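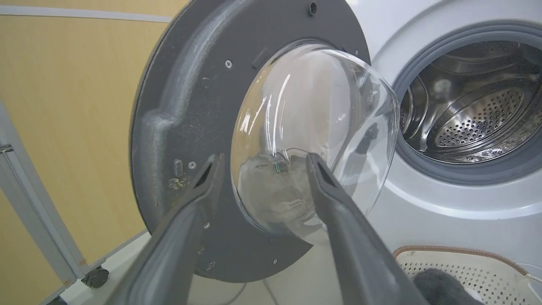 Hartmut Oltmanns had closed the washer door 478 times by lunch, and he was beginning to take it personally.

The contract said 600. Litent paid by the accepted episode, and an episode was accepted when the gripper went to the door, got some kind of purchase on it, swung it shut and let go without leaning on the glass. Hartmut drove the arm from a stool with a handle in each hand, like a man steering a very slow motorcycle. His wife had asked him once what he did all day now that he was retired. He had said laundry, and she had laughed for longer than he thought was called for.

"Vary your approach," said the screen when he reset.

He varied his approach. He came in low. He came in from the left. He came in the way his brother-in-law came into a room, sideways and already apologizing. The screen took all of them and put a green check beside each one.

At two o'clock the girl from Venckus came by to look at the numbers. Her name was Prikico, or that was the name of her company and Venckus was hers; she had told him once in October and the time for asking again had passed.

"These are good," she said, scrolling. "They're kind of the same, though."

"It's the same door."

"No, I know. But you always wait a second before you touch it. Right here. And here. Every time."

Hartmut looked. She was right. On the screen the two fingers drifted up to the glass and stopped, and you could have said grace in the gap before they moved again.

"I'm being careful," he said.

"The model's going to think that's part of it."

"Part of what?"

"Closing a door."

He thought about that. Somewhere there would be a kitchen with one of these machines in it, and a robot somebody had paid good money for, and it would go up to the washer with an armload of somebody's sheets behind it and pause, respectfully, for one second, because Hartmut Oltmanns had been raised in a house where you didn't slam things. His father had fixed appliances for thirty years and used to rest his hand on a machine before he opened it up. He never said why. Hartmut had assumed it was a technique.

"Do you want me to redo them?" he asked.

She chewed the end of her pen. Redoing them meant another week, and another week meant a form, and the form went to a man at Nasetti who answered his mail on a schedule known only to himself.

"Maybe just do the rest without it," she said. "For balance."

So he did the rest without it, or tried to. The first one he hurried so badly that he missed the door altogether and closed the gripper on nothing. Red X. On the second he caught the rim and shoved, and the whole thing banged shut with a noise that made the girl look up from her phone.

Green check.

"See?" she said. "Great."

"That's no way to treat a washer."

"It's a data point."

He did five more like that and felt worse after each of them. When she had gone back upstairs he got off the stool, walked over to the machine, opened the door with his own hand and closed it again, gently, until it clicked. Nothing recorded it. Then he sat back down and took hold of the handles.

"Vary your approach," said the screen.

Hartmut brought the fingers up to the glass, and waited, and counted to two.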